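Palon Street toy library gets its drawers back

Good news for anyone who has wrestled with the play kitchen corner at the Palon Street toy library – the small oak cabinets are back on the floor, and they open properly now!

I dropped in mid-morning in August to return a box of Torkitz train track (complete, for once, I counted it in the car) and ended up staying most of an hour. If you've been a member for a while you'll remember the old drawers. They ran on bare timber, they stuck in humid weather, and my youngest once pulled so hard on one that she sat down on the floor with the whole thing in her lap. She thought it was marvellous. I had a bit of a heart flutter.

The repair work was done by Prikard, the little joinery on Qudah Lane, over 11 days. They kept the original cabinets and fitted proper metal slides, so a drawer now comes out smoothly and stays level while little hands dig about in it. The handles are new as well, black metal ones in a U shape, big enough for a grown-up's fingers and a toddler's whole fist. I must have opened and shut the same drawer a dozen times before I realised there was a small queue behind me.

The play food is still being sorted. There were 64 pieces on the old list, everything from felt lettuce to a birthday cake in slices, and the plan is to give each cabinet its own theme, with bakery things in one and fruit and veg in the other. A few favourites have gone missing over the winter, so if you find a stray croissant under your couch, please pop it in the returns tub by the door. No fines, no questions. 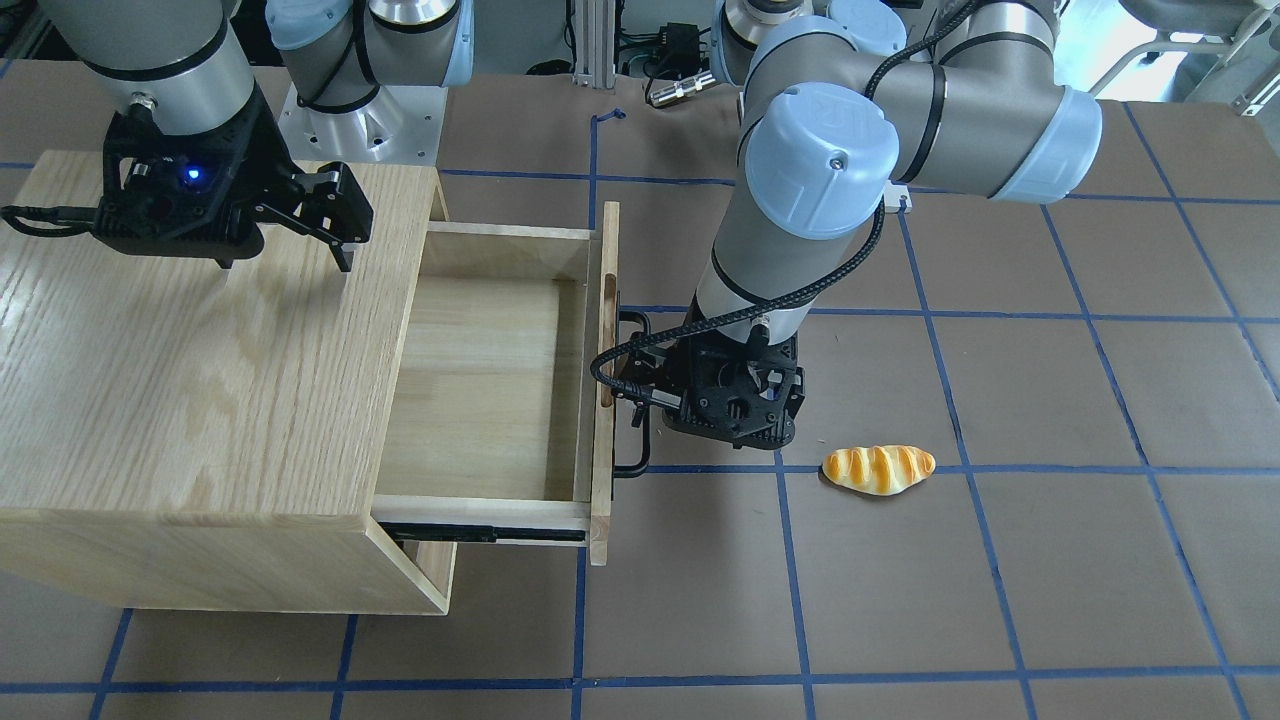
Bakery is my pick, for what it's worth. My two could run a bread shop all afternoon, provided I'm prepared to buy the same roll over and over and pay in buttons. The new slides mean they can get at the stock themselves, too – I used to be called over every couple of minutes to tug something open.

Both cabinets can be used during normal sessions but they aren't for borrowing, so don't get your hopes up about taking one home (I did ask). The play food can go out once it's been sorted, in bags with a list inside, and members can have 2 bags at a time.

Doors open at half past nine. The train table is in its usual spot, and the returned track has already been claimed by somebody in gumboots.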